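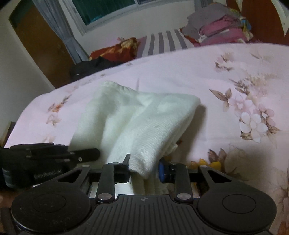
Folding the Soft Stuff: My Project Report
Oluwatosin Adeyemi
November 2023

Why I picked this

My nan can fold a jumper in the time it takes me to find the sleeves. I wanted to know if that was a gift or just years of practice, and when our tutor said the home skills project could be on any household job we liked, I put my hand up for folding before anyone else could have it (no one else wanted it, as you can probably guess). The limit was 4000 words for the written part and I was told very firmly that I didn't have to reach it. I haven't!

What I was trying to find out

Knitted things are much harder to fold than woven ones. A tea towel has straight edges and corners that stay where you put them. Knitting stretches, curls at the edges and slides off itself, so the top layer ends up somewhere different from the bottom one. My question was which way of folding small knits gives a bundle that stays put when it's moved to a drawer or a shelf.

What I used

The pale mint knit was my favourite to work with and also the most annoying. It's so soft that it creases on the slant as soon as you lift one side, and where it's doubled over you get the fine ribs on one half next to a big smooth panel on the other. It has a tiny snag too, and I got quite attached to that because it told me which side I was looking at. I did the folding on top of a pale pink flowery cover, and I'd recommend a cloth cover to anyone. On a bare shiny table the knits skated about and I kept losing my lines.

I also borrowed a grey scarf from my cousin and a thick hat and jumper from the charity shop on Detthorpe Road.

The ways I tried

I gave each one a name so I could write my notes faster.

The Flat Half. Fold it once, smooth it with the side of your hand, leave it. Very quick, and lovely to look at for a minute. When I picked it up the middle sagged and the bottom edge drooped into a sort of tongue. Fine for a shelf you never touch.

The Thirds. Left side in, right side over the top, then up from the bottom. This is what Nan does. It was clumsy for the first week and then my hands just seemed to get it. The trick is to pull the knit gently along the ribs before the second fold and not across them. If you pull across, it widens and you're back to the start.

The Roll. Everybody online swears by rolling. I found it good for the scarf and hopeless for the mint knit, which unrolled itself every time I let go. Rolling also left the jumper with a bumpy ridge down the front that I wouldn't want to wear to anything nice.

The Pocket. You fold in thirds and tuck the loose end into the band at the other side. It only works if there is a band. On the hat it was brilliant and on everything else I mostly made a lump.

How I tested them

Each bundle got carried from my bed to the chest of drawers on the landing, put in, and left overnight. In the morning I opened the drawer and gave it a mark out of 8 for how much of the fold was left. My little brother did the marking on 2 of the mornings while I was at swimming, and he is a far stricter judge than me, so those scores are lower and I've put a star by them in my notebook.

What happened

The Thirds came out best on nearly everything. The Pocket beat it on the hat. The Flat Half did better than I'd thought with the thick jumper, I think because heavy wool holds itself down. The Roll came last apart from with the scarf.

What also made a difference was the edges. When I let them stack up unevenly down one side, a bunched bit would poke out and catch on the next thing in the drawer. Lining up the edges took a few more seconds and I got one or two more marks nearly every time.

What I'd change

I'd use more knits, and I'd want at least one big cardigan with buttons. I'd also decide beforehand what a mark of 4 means, as my brother and I had a proper row over it. And I would start earlier in the term, before the drawer filled up with everybody's winter things and I had to squash my bundles in next to the thermals.

Thanks to Nan for the lessons, and to my cousin for the scarf. It's been washed and I'll bring it round on Sunday.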